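# 浅色木桌面，逆光看中间发白一块，是漆的问题还是木蜡油没擦匀？

**版块：** 木器与旧家具 / 表面处理
**浏览：** 2,368

---

**桌边老何** 楼主

家里书房的桌子，前年搬家时买的，浅色木面，卖家当时写的是"木蜡油饰面"。牌子叫 Werkthorpe，型号叫 James，店早就不在了，客服也找不到人。

用到现在没出过大毛病，最近换了一盏吸顶灯，坐下来发现桌子中间有一块看着发白，跟周围比有点哑。侧过头去看又不太明显。桌上平时放的东西不多，钥匙牌、杯子、一个黑色的圆底摆件，没放过锅。

我自己想到三种可能：

1. 杯子的水汽进去了，老话说的白印；
2. 木蜡油磨掉了，那块是手肘常放的地方；
3. 就是灯照的反光，我多心了。

想问问大家该怎么判断。如果要重新上油，是只补那一块，还是整面都得打磨？桌面长一米四，打磨起来动静不小，家里还有小孩，能不磨就不磨。

另外卖家当年送过一小罐 Maltent 的养护油，还剩大半罐，放了两年多，不知道还能不能用。

---

**松节油三号** 2楼

先别动砂纸。

把灯关了，白天拉开窗帘再看一遍，人绕着桌子走半圈。反光的话，亮的地方会跟着你走；白印不会，它就待在那儿。

---

**阿蕙在阳台** 3楼

同意楼上。再补一个办法，拿手机手电筒贴着桌面平着照，漆膜有没有磨损，平光下面很清楚。

还有，楼主能不能放张图？光说发白，我们猜不出来。

---

**桌边老何** 楼主 回复 3楼

好，传一张。

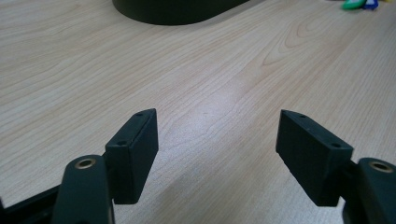 *图源：楼主自摄，论坛图床上传，转载请注明出处*

发白的就是中间那块。别的地方木纹都看得清，偏偏这里淡下去了。右上那一片弯弯绕绕的纹路倒是很好看，当初就是看中这个才买的。

---

**松节油三号** 5楼

看图我倾向于反光。边缘是慢慢淡过去的，没有圈。杯子的白印一般有个边，热杯底留下的常常是一个环，或者半个环。

不过一张图说明不了全部，还是得换个角度看。

---

**刨花与猫** 6楼

我不太同意楼上。

没有圈不等于不是水汽。我家餐桌就是湿抹布摊在上面忘了收，过了一夜，白的是一整片，边也是糊的。楼主回忆一下有没有放过湿布、冰袋、加湿器之类的。

另外这块面整体偏哑，哑光面本来就不太容易看出反光，能白成这样，我觉得表面多少有点变化。

---

**松节油三号** 7楼 回复 6楼

哑光面照样有反光，只是散开了，散开之后正好就是这种边缘模糊的淡白色。你拿一张没上漆的白纸放灯下面，也有亮的一块。

湿布那种情况有，但那种白通常偏乳，木纹像隔了一层雾，从哪边看都一样。所以还是回到老问题：换角度。

---

**刨花与猫** 8楼

行，等楼主换角度。

---

**半截铅笔** 9楼

跑个题，这个是实木还是贴皮？右上那个纹是山纹，弦切的板子常见。贴皮也能做出来，图上分不出来。

楼主看一下桌子侧边，端头的木纹能不能跟桌面接上。接得上多半是实木或者拼板，接不上、侧边另外封了一条的，多半是贴皮。这个关系到能不能打磨。皮子薄，机器一上去就穿了，穿了没得救。

---

**桌边老何** 楼主 回复 9楼

侧边我刚看了，长边的纹是顺的，短边能看到一点竖着的纹理，但我不敢说接得上。订单记录里只写了"木质桌面"，价格是 1,131 元，这个价格是实木吗？

---

**半截铅笔** 10楼

光看价格不好讲，促销的时候什么价都有。你摸一下桌板底面，底面的纹跟正面像不像同一块板子。底面如果是另一种颜色或者很平很素，就当贴皮处理，保守一点没坏处。

---

**Nabila Radwan** 11楼

我做家具修复，中文是后来学的，写得不好请原谅。

我同意先不要打磨。我的顺序是这样：

**第一步，清洁。** 微湿的软布，拧干，顺着木纹擦一遍，马上用干布再擦一遍。很多"发白"是清洁剂的残留，擦掉就没有了。不要用含蜡的喷雾。

**第二步，等。** 等一天再看。

**第三步，滴水。** 在白的地方滴一滴水，在桌角也滴一滴，看哪一滴先渗进去。如果中间很快变深，桌角的水珠还站着，说明中间的油已经薄了，需要补。如果两滴一样，表面没有问题。水珠看过就擦掉，不要留着。

补油的话，油类饰面可以局部补，这是它比漆方便的地方。但是要把边缘推开，推得宽一些，不要在中间画一个方块。

再确认一下是不是油。卖家写木蜡油，实际做水性漆的，我见过很多次。

---

**阿蕙在阳台** 12楼

11楼写得很清楚，收藏了。

补一句，水滴测试前先把桌上的东西都挪走。钥匙牌那种塑料小件，长期压在同一个地方，下面有时会留色，绿的蓝的都有可能。楼主顺手看看你那两个底下。

---

**桌边老何** 楼主 回复 12楼

看了，没有留色，桌面正常。绿的是单元门，蓝的是车棚。

---

**旧货摊主小顾** 13楼

我说个不一样的。油类面每年本来就该养一次，你两年多没养，管它是反光还是磨损，全面薄薄上一遍就完了，半天的事。在这儿讨论反光，油都干了。

---

**松节油三号** 14楼 回复 13楼

前提是它真的是油类面。万一是水性漆，油上去不吃，浮在表面发黏，粘灰，后面还得用溶剂洗。11楼已经提醒过这一点。

---

**旧货摊主小顾** 15楼

找个背面或者角落试一下不就知道了。我也没说闭着眼睛上。

---

**刨花与猫** 16楼

你原话就是"管它是什么，上一遍就完了"。

---

**旧货摊主小顾** 17楼

我说的是管它反光还是磨损，没说管它是油还是漆。行吧，试油这一步算我漏了。

---

**桌边老何** 楼主

那罐 Maltent 我打开了，表面结了一层皮，底下还是液体，有点稠。这个还能用吗？网上搜了一圈，有人推荐换 Lunix 的，没用过，不知道跟原来的油冲不冲突。

---

**半截铅笔** 19楼

结皮的别用了。皮挑掉，底下的也已经开始氧化，上到桌面干得不匀，还容易留小颗粒。一小罐不值得冒险。

扔之前注意，擦过油的布别团起来丢垃圾桶，干性油的布会自己发热，有起火的风险。摊平晾干，或者泡水以后装袋再扔。

---

**Nabila Radwan** 20楼

同意 19 楼，布的事情很重要。

Lunix 我没有用过，不评价。换牌子一般没有大问题，只要都是硬化油，旧面清洁干净就可以。先在桌子底面试一小块，等它干透再看颜色。浅色木头上油容易变黄变深，楼主如果喜欢现在这个浅颜色，要选写明"浅色木用"或者带一点白的那种。带白的也要少用，多了会积在木孔里，那才是真的发白。

---

**阿蕙在阳台** 21楼

最后这句我可以作证。我家鞋柜上的白油没擦干净，木孔里全是白点，后来用细百洁布蘸着新油一点点磨出来的，磨了两个周末。

---

**桌边老何** 楼主

来汇报一下。按 11 楼的顺序做的。

清洁：微湿布擦完干布擦，布上有一点灰，没有别的。

等了一天，白天关灯看。从门口这边看，中间那块基本看不出来。走到窗户那边，靠窗的一侧有点亮，位置变了。晚上开灯坐回椅子上，中间又白了。

滴水：中间和桌角各一滴，等了 6 分钟，中间那滴稍微摊开了一点，桌角那滴还是圆的。擦掉以后两处都没有印子。

所以我的理解是，大部分是反光，中间的油也确实薄了一些？

底面也摸了，颜色比正面深一点，纹路看着不像同一块。按 10 楼说的，我当贴皮对待，不磨了。

---

**松节油三号** 23楼

位置跟着人走，反光没跑了。

---

**刨花与猫** 24楼

水滴摊开，说明表面也有变化。我们俩各对一半。

---

**松节油三号** 25楼 回复 24楼

摊开一点而已，手肘常放的地方都这样。不过要养一遍我不反对。

---

**Nabila Radwan** 26楼

楼主的测试做得好。中间薄了一点，不着急。底面先试油，没有发黏再上正面。中间部分可以先上一遍，擦干，隔一天整面再薄薄上一遍。每一遍停留时间看罐子上的说明，时间到了一定要把多余的擦掉，擦到布上几乎没有油。

上完头几天不要放热杯子，也不要把塑料小件和摆件放回去。

贴皮可以上油，没有关系，不要用机器磨就行。

---

**半截铅笔** 27楼

用量也别多买。一米四的桌子，宽度按七十算，一平方米左右，最小罐足够两遍。买大罐的下场就是你现在手里那罐。

---

**桌边老何** 楼主

明白，买最小罐。灯我也打算挪一下，现在正好在桌子正上方，看书也晃眼。改成旁边的落地灯，顺便看看晚上那块还在不在。

底面试油的结果出来我再回帖。

---

**旧货摊主小顾** 29楼

所以最后还是要上一遍油。

---

**刨花与猫** 30楼 回复 29楼

先试底面。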